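Ballum Releases Free Care Guide for Its Hand-Held Grippers

JEVVILLE, 2/20/21 — I've been looking after the hand-held grippers at Ballum since November, and today I get to share the thing people keep emailing me for. Our care guide is out, it's free, and it's 8 pages long (I fought for every one of them!).

The guide covers one pair of grippers from setup to repair. We start with the finger pads. Wipe them with a damp cloth, let them dry, then check the ribbed faces for nicks. Next comes the alignment check, where I close the fingers on something thin and look at how the pads meet it. Marker cubes get a whole page to themselves — a cube that has shifted on its mount will wreck a good afternoon, and I've lost a few that way.
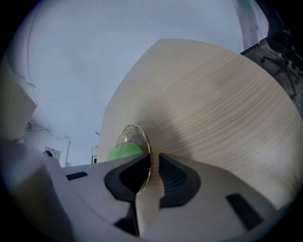
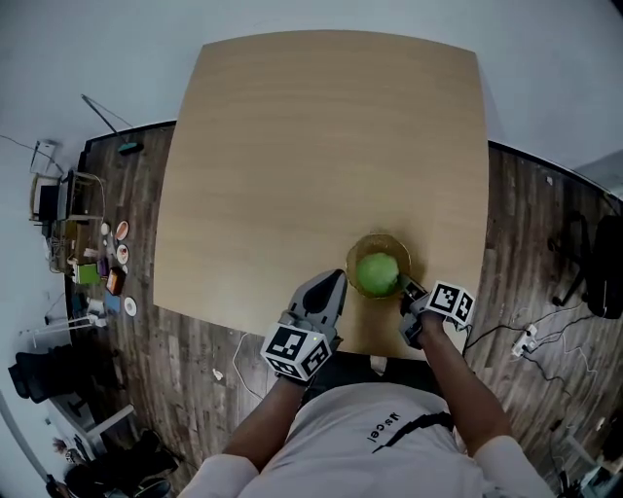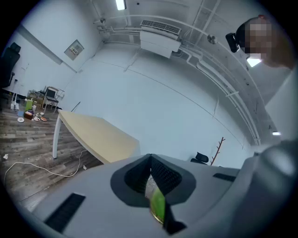 Hand-held grippers in use. The thin-object grip, with a gold-rimmed glass plate, is in the first picture.

The repair section was written with Boychuk, the shop that machines our spare parts. It has 121 part numbers, all searchable, plus my own notes on which screws like to hide under the bench. Replacement pad kits are $465 for the pair, or $400 if you send your worn ones back to us.

Cultside is hosting the download, and printed copies are on the front counter in Jevville. If you find a mistake, please tell me. I've already got a list going for the second edition, starting with the torque table on page 6.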